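Asociación de Usuarios del Local de Ensayo Pavinstead
Acta de la reunión ordinaria del 14 abr 2018

Preside: Ilídio Garcia. Toma notas: Lachlan Faulkner.
Se da por leída el acta de marzo. Faulkner pide que conste que él la leyó y que le sobran adjetivos.

1. Amplificadores de la sala grande

Sigue sin resolverse el zumbido del combo Hirko. El técnico cobró 30 euros por decir que era «cosa de la instalación», y el electricista sostiene que es cosa del amplificador. Garcia propone probarlo en la sala pequeña con un cable nuevo antes de pagar a un tercero que culpe a los otros dos. Se acepta. Mientras tanto queda apartado junto a la puerta, con la etiqueta puesta, y quien lo encienda lo hace por su cuenta.

Se pregunta si el cabezal Girard podría ocupar su sitio. Suena bien a partir de cierto volumen, precisamente el volumen que prohíbe el contrato de alquiler. Varios asistentes opinan que con un atenuador se arregla. El secretario ha oído esa frase antes, referida a otro cabezal, y aquel atenuador sigue en un cajón. No se vota.

2. Compra de pedales compartidos

Se presenta la oferta de Nowicki: un retardo de segunda mano y un compresor por 191 euros los dos, portes incluidos. El vendedor asegura que el retardo es «idéntico» a los analógicos antiguos. Garcia observa que todos los retardos que le han ofrecido en su vida eran idénticos a los analógicos antiguos y que ninguno se parecía entre sí. Se discute además para qué quiere un local de ensayo un compresor de guitarra. La respuesta más convincente fue que venía en el lote.

Se acuerda pedir el retardo a prueba durante siete días. Si el vendedor se niega, se entenderá contestada la pregunta. Votos a favor, todos menos dos; Faulkner se abstiene porque toca el bajo.

3. Ruido de las fuentes de alimentación

Un socio defiende que cada pedal debe llevar su propia fuente aislada y trae un artículo impreso. Otro trae un artículo que dice lo contrario. Ninguno de los dos había probado nada en el local. Se les emplaza a hacerlo juntos, con la misma guitarra y con el mismo amplificador (no el Hirko), y a contarlo en la próxima reunión en menos de cinco minutos.

4. Pedalera común
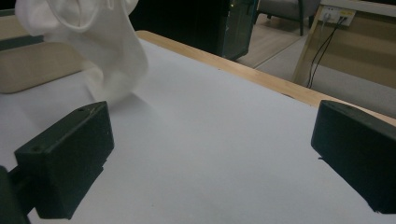
La pedalera común lleva desde el invierno sin dueño claro y con el velcro medio despegado, y se vuelve a plantear si conviene atornillar los pedales. Garcia está en contra: lo atornillado no se presta y lo prestado vuelve sin tornillos. Faulkner es partidario de unos topes sencillos a cada lado del pedal, bloques negros mate de canto recto, bastante separados entre sí y con un par de agujeros pequeños para tornillo, como los que se ven en la pieza de la izquierda. Admite que no ha calculado si aguantarían a un guitarrista pisando con botas. Se le pide que lo calcule, o que lo pise. La propuesta queda pendiente – como las tres anteriores sobre la misma pedalera – y entretanto se repondrá el velcro.

5. Afinadores

Falta otra vez el afinador de la sala pequeña. No se acusa a ningún grupo, aunque se hace notar que hay uno que últimamente afina. Se rechaza comprar otro hasta que aparezca. El que quiera puede usar la aplicación del teléfono, que según la mitad de los presentes es igual de buena y según la otra mitad es una vergüenza.

6. Ruegos y preguntas

Se ruega apagar las válvulas al salir y no dejar cables enrollados sobre el codo. Se pregunta por la demostración de pedales que Nowicki ofreció dar gratis en el local. Garcia quiere saber antes qué es lo que vende al final. Faulkner le escribirá.

Sin más asuntos, se levanta la sesión. El acta queda en el tablón para correcciones hasta la próxima reunión.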